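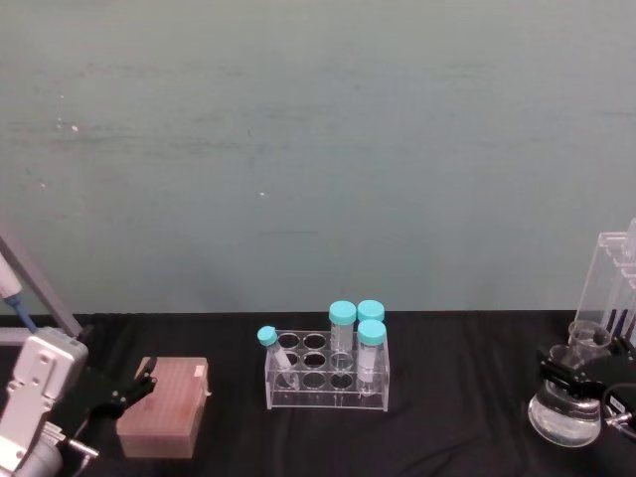 Room 13, eleven at night. The night tech has 16 samples to get through before the courier and the courier doesn't wait. Never has.

Gloves on. Lights humming. She'd eaten a granola bar at four and that was dinner.

Brultska wanted the numbers by morning. Brultska always wanted the numbers by morning. A whole town named after a river nobody could swim in anymore, and now the river was in little tubes, labeled in her bad handwriting, and she was supposed to say if it was poison.

Sample 342. Cap off. Tip on. Draw, slow – slower – out. Tip in the bin. Next.

She used to swim there. Not supposed to think about it. Down past the Tranus plant, where the bank went flat and you could leave your shoes on the rocks. Her brother found a fish once with no color in it. White all the way thru. They buried it in a bread bag and didn't tell Mom.

Cap off. Tip on.

The phone buzzed on the counter. Tranus, the office number. She let it go. It buzzed again, walked itself an inch, stopped.

Five left. Four. Her wrist hurt.

The last tube had no number on it. Just a strip of tape, and on the tape somebody had written OURS in blue pen. A kid's letters. The R was backwards.

She checked the log. Checked it agian. Nothing between 636 and the end of the page.

Could toss it. Rules said toss it. No number, no sample.

Ten to midnight. Headlights swung over the ceiling, the courier, early for once in his life. Engine running. Door.

She found a pen. Wrote 637 at the bottom of the page, and the time, and her own name, all of it, spelled out.

Cap off.

"You ready in there?" he yelled.

"Two minutes," she said, and reached for a clean tip.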